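Stondeck Project: Demonstration Collection Meeting
Minutes, 28/12/2021
Held in the Maleck office

1. Previous minutes
Accepted with one correction. The June target was 1000 episodes per task, not per operator.

2. Collection to date
1370 episodes recorded across all tasks. Of these, 231 were rejected at review, mostly for lost marker tracking on one hand. Kuzmenko has asked that rejected episodes be kept on the server and labelled with a cause. Agreed.

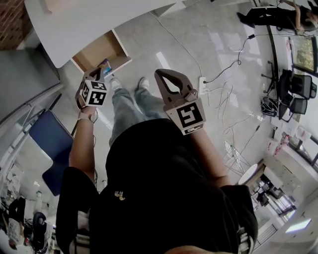 3. Drawer task
The drawer set is behind the others and will take priority in January. Operators are to vary where they stand and how far the drawer is pulled out before each episode. Discussion of item placement: a small package near the front edge of the drawer is an easy reach, and the set needs more episodes with items at the back and in the corners. It was also noted that a power strip and cables on the floor by the desk are a trip hazard for anyone working with both hands full. Cables to be taped down or moved to the wall before the next session.

4. Markers
Scuffed cubes to be reprinted in matte. Calibration to be repeated after any cube is replaced. Clulter will supply 20 spares.

5. Labelling
Start and end points still differ between labellers. It was decided that an episode starts at first hand movement and ends when both grippers are clear of the furniture. Older episodes will not be relabelled for now.

6. Other business
Request for a second charging station held over.

Next meeting to be advised by email.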